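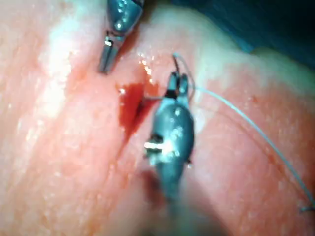
Suture thread and instruments at an incision.

Two weeks. Everybody gets told two weeks. My sister got told two weeks, my neighbor got told two weeks, I got told two weeks in October by a man already halfway out the door with his hand on the sanitizer pump. And then you go home and find out that two weeks is when the stitches are supposed to be fine. Says nothing about you.

I want to argue for something boring. I think recovery time should be written down, in detail, by the people who do the cutting, and that employers should have to honor what's written. That's the whole column. The rest is me being annoyed.

Start with the form. If you work at Hirex, as I did for six years, the form has one line on it. "Expected return date." One box, month day year. No box for half days. No box for "can sit but can't lift." No box for the fact that you're on a pill that makes you reread the same email four times and then send it to the wrong person. The surgeon's office fills in a date, the date goes to HR, and from then on the date is the law. I went back on day 17 and cried in the supply room, and I am not a crier. Fine, I cry at dog food commercials. Not at work.

Binta Dauda worked the next desk over and had her gallbladder out the spring before me. Same box, same kind of date. She lived up three flights and had a toddler who wanted to be carried up all of them. Her sheet said no lifting over 20 pounds. The toddler weighed more than that in his coat. What was she supposed to do, leave him in the lobby? She asked the nurse line and the nurse line said use your judgment. Then what's the sheet for.

People will say surgery is so much better now. It is! Small cuts, long thin instruments, home the same night a lot of the time. My grandmother was kept in a ward for an operation they now do before lunch. I'm grateful, I really am, I have scars you could cover with a dime. But something went wrong in how we talk about it. Small cut got heard as small operation. The outside of you looks like nothing much happened so everyone assumes nothing much happened, including your boss, including your husband, including you, standing at the sink on day five wondering why your legs are shaking.

The inside got the same job done to it. Nobody at work sees the inside.

And the hospital stay, for all its terrible Jell-o, was doing a second job. It kept you away from the laundry. A person in a hospital bed is officially sick. A person on the couch in sweatpants is availible. Can you sign for a package, can you hop on a quick call, can you watch the kids for an hour since you're home anyway. I took a call about invoice codes on day three. I have no memory of what I said and apparently I agreed to something.

I know the other side of this. My cousin Tobiloba Okeke runs a small print shop in Miltstead, four people counting him, and when one of them is out that's a quarter of the shop gone and the wedding invitations still have to go out Friday. He's not a villain. He told me he would much rather hear "five weeks, and the last two are mornings only" than hear two weeks and then get a phone call every Monday pushing it back. He can plan for five weeks. He can get his retired uncle in to run the cutter. What he can't do is plan around a number that was never true.

So it isn't only a worker thing. A bad number is bad for everyone holding it.

What I'd want. A real page, one page, filled in for the person. What do you do all day, do you drive, do you climb stairs, who's at home, is there a small child. Then: week one this, week two this, here is when you can lift, here is when you can think straight, here's the stuff that means call us. A date for part time and a seperate date for full. Signed by somebody. And your employer gets the work half of that page and has to go by it, without you having to plead your own case by phone while holding a pillow against your stomach.

The pillow, by the way. Best tip I got, hold it tight when you cough. Came from a woman in line at the pharmacy. Why wasn't that on the sheet? My discharge packet ran to 11 pages and three of them were about parking validation.

The money question, yes. Longer leave costs something and plenty of people don't get paid leave at all, and a nice page telling you to rest five weeks is an insult if you can't make rent on it. I don't have that one solved. I'd start with short-term disability that kicks in on day one instead of making you burn your vacation first, which is what I did, every last hour of it. There was no beach that year. But even with no money fixed I'd still want the honest page. Let people know what they're being asked to skip.

Doctors I've said this to mostly agree and then say they don't have time. I believe them. Somebody on the staff could have the time, though, if it was somebody's job. Ten minutes before the operation, when you can still take in what's being said, and not after, when you're half asleep and nodding at everything.

My follow-up, for the record, lasted less than the elevator wait. He looked at the cuts and said beautiful. I asked about being tired. He said that's normal, and I asked for how long, and he said everyone's different. Well yes. Write that on the form.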